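2022年8月31日　晴，傍晚起风

今天终于把那个小接收器弄通了！现在快半夜，手指头都冻得有点僵（阳台门一直开着，天线要伸出去），可是一点也不想睡，先把经过写下来，不然过两天又要忘掉是哪一步起的作用。

先说前情。上个月在网上翻到一篇讲自己收飞机信号的长文，看得我心里痒得不行，当晚就下单了一个Dawber的USB接收棒，带一根小吸盘天线，插在笔记本上就能用。东西到了之后，我前前后后折腾了好几个晚上，屏幕上就是一片空白。驱动装了卸，卸了装，换过三根延长线，连笔记本的电源都拔掉试过，因为有人说充电器会带来干扰。什么都没有。那几天我对着那个亮着绿灯的小棒子，心里又爱又气。

转机是前天在论坛上碰到Macario Serrano。他的签名栏里写着“天线比什么都重要”，我发帖问的时候还没当回事，结果他回得特别认真，先让我把系统自动装上的那个电视驱动彻底换掉，再把增益从自动改成手动，从低往高一格一格地调。他还说，吸盘天线不能随便往木头窗台上一放，底下要垫一块铁的东西，饼干盒盖子就行。我当时心想，饼干盒盖子？

今天下班回来，晚饭随便扒了两口，翻箱倒柜找出过年时候的那个曲奇盒子，把盖子摆在阳台栏杆边的小凳子上，天线往上一吸，“嗒”的一声，吸得牢牢的。延长线从门缝里牵进来，接上笔记本，打开Ernance。这个软件的界面真是丑得很有年代感，灰底绿字，按钮挤成一团，可是反应飞快，一点开就有瀑布图往下流。增益先放在最低，什么都没有。往上调一格，还是没有。再调一格，再调一格……

然后第一行出来了！

一串十六进制的代码，后面跟着高度和航向。我愣了一下，紧接着第二行、第三行，地图上冒出来一个小小的黄色三角，正从东南往西北慢慢挪。我光着脚就跑到阳台上去看，抬头找了好一会儿，真的看见一个一闪一闪的小光点，从对面楼顶的水箱后面钻出来。屏幕上的三角和天上的光点是同一架！我知道这个原理再简单不过，飞机自己在广播位置，我只是竖起耳朵听见了而已，但是自己亲手听见的，跟在手机应用里看见的，完全是两回事。我在阳台上站着傻笑，楼下遛狗的邻居抬头看了我一眼，我还跟人家挥了挥手。

后来就收不住了，把椅子搬到阳台门口，一手扶着电脑，一手拿着小本子记。最热闹的时候屏幕上同时有12架，三角挤在一起，标签都叠着，我得放大地图才分得清谁是谁。最远的那一架我特意看了，已经出了我们市的地界。饼干盒盖子万岁，Macario万岁！

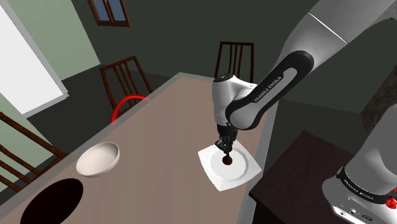

再说说软件设置，这一段是写给以后的自己看的，啰嗦一点没关系。

第一，换驱动的时候一定要勾上“列出所有设备”，不然接收棒根本不出现在列表里。我之前就是没勾，换了半天，换的是鼠标的驱动，还好能恢复。换完以后要把接收棒拔下来，等一会儿，再插回同一个USB口。换个口插，系统会当成新设备，又给你把电视驱动装回来，气死人。我在左边那个口旁边贴了一小条黄胶带，以后就认这个口。

第二，频率校正。接收棒里头的晶振都有一点偏，刚插上去和热起来以后偏得还不一样。论坛里的说法是先让它空跑一阵子，摸上去温温的了再校。我今晚校出来的值是29，记在这里，下次直接填进去，看看还准不准。要是天冷了偏得厉害，到时候再说。

第三，增益。自动那一档在我家完全没法用，估计是附近的基站太强，把它压得死死的。手动调到中间偏上最好，再往上反而收到的飞机变少，瀑布图整个发亮，像蒙了一层雾。这个现象我觉得特别有意思！以前总以为增益越大越好，原来太大了连自己的噪声都一起放大，真正的信号就淹在里头了。

第四，Ernance默认不存日志，要在第二个标签页最底下打勾，字小得要命。我今晚前面半段的数据就这么没了，心疼。打勾以后它会每小时存一个文件，是纯文本，用什么都能打开。

说到日志，我脑子里已经有一堆主意了。比如把一个星期的航迹全叠在一张图上，看看我家头顶到底有几条“路”。今晚光凭肉眼就觉得，从东南来的那些几乎都走同一条线，像是天上铺了轨道一样，到了河那边再一起拐弯。要是画出来一定很好看，可以打印一张贴在书桌上方。还想统计一下每天最早和最晚的一架是几点，我有时候早上醒得早，会听见很闷的一声从头上滚过去，一直想知道那是谁。

画图的工具，Howard Lockwood推荐我用Cavelent。他也是论坛里的老用户，住得离海近，除了飞机还收船的信号，发过一张港口的图，密密麻麻的航线像毛线团，我盯着看了好久。他说Cavelent可以直接读Ernance的文本日志，不用自己转格式，免费的那一版就够用，只是一次最多放6个图层。我算了算，完全够了，一天一层，少一天就少一天吧。

我下载是下载了，还没来得及装。今晚贪心，舍不得关掉接收，又怕装新东西的时候要重启。明天再说，明天再说！

天线也想自己做一根。现在这根小吸盘是宽频的，什么都能收一点，什么都不算拿手。论坛置顶帖里有一个做法，用一小段同轴电缆的芯线，按频率算好长度剪下来，竖在一个N型座子上，底下再斜着伸出去四根当地网。看图片好像不难，要焊的地方也不多。我的烙铁还是好几年前买的，头都黑了，得先换一个。焊锡倒是还有大半卷。我打算十月放假的时候做，那几天本来也没安排出门，阳台上天气正好，不冷不热，还可以顺便把线好好走一走，现在这样从门缝里夹过去，早晚要夹坏。

顺便还想试一试Etar的那个小滤波器。就是一个火柴盒大小的金属壳子，接在天线和接收棒中间，只放飞机那一段频率过去，别的都挡在外面。Howard说城里住的人装了以后差别很大，他自己在海边用不着，因为周围本来就干净。我家这个环境，楼顶上就立着好几根基站天线，正好对症。价钱不算贵，不过我跟自己说好了，先把自制天线做出来，有了对比再买，不然同时换两样东西，我又不知道是哪样起的作用。这个教训我是真的记住了，前面那几个晚上就是因为一次改好几处，改到最后自己都糊涂了。

中间出了个小插曲。快十点的时候屏幕突然全空了，三角一个接一个变灰，然后消失。我吓了一跳，以为接收棒烧了，摸一摸，是挺烫的，赶紧拔下来。结果再插上去还是不行。后来跑到阳台一看，风把凳子上的盖子掀翻了，天线整个趴在地上。我把它扶起来，找了一块砖头压在盖子上，一下子又全都回来了！下回得找个重一点的底座，那个不用了的旧铸铁锅盖也许可以，就是要看看吸不吸得住。

不过接收棒发烫这件事也得管一管。外壳是塑料的，里面的热散不出来。有人把壳拆了直接贴散热片，我还没这个胆子，先用小风扇吹着看。夏天还没过完呢，屋里本来就闷，我摸着它都替它难受。哦对了，开头说手指头冻僵，是起风以后的事，在阳台门口坐了两个多小时，风一直往袖子里灌，夏天的晚上居然也能吹成这样。

给妈妈打电话的时候忍不住讲了一通，她听了半天，问我：“那你能看见你表姐坐的那班吗？”我说能啊，只要从我们这边过！她马上来了兴致，说表姐下个月要回来，让我到时候一定盯着。我答应了。其实那班飞机的航线到底从不从我头上走，我还没查过，不过想想就很期待，说不定能截个图发到家里的群里，先替表姐报个平安。

还给Macario发了消息道谢，附上了屏幕截图，就是满屏三角的那一张。他回得很快，说恭喜，然后问我饼干是什么口味的。我说是黄油曲奇，早吃完了。他又发来一长段，讲怎么把收到的范围画成一个圈，从这个圈的形状就能看出来哪个方向被楼挡住了。我粗看了一遍，大概明白，我家西边那一整面肯定是缺的，对面那栋楼比我们高好多。他自己的圈北边缺了一块，是一座山，他说那座山他看了很多年，一直觉得挺好看，玩上这个以后就怎么看怎么碍眼。

明天要做的事，趁还记得写一下：

装Cavelent，先用今晚存下来的日志试试水。
去五金店看N型座子，顺便问问有没有合适的铜线。
延长线换一根短的，现在这根太长，盘了好几圈在地上，损耗肯定不小。
把阳台上的砖头收好，别让人绊着。
查表姐的航班号。

写到这里又有一架进来了，高度很低，速度也在往下掉，应该是准备降落的。我把窗帘拉开了一条缝，刚好看见它的灯，左边红的，一会儿就被楼挡住了。屏幕上的三角还在继续走，过了河，拐弯，一格一格往机场那边挪。

看完这一架就关机睡觉。

（好吧，又看了三架。）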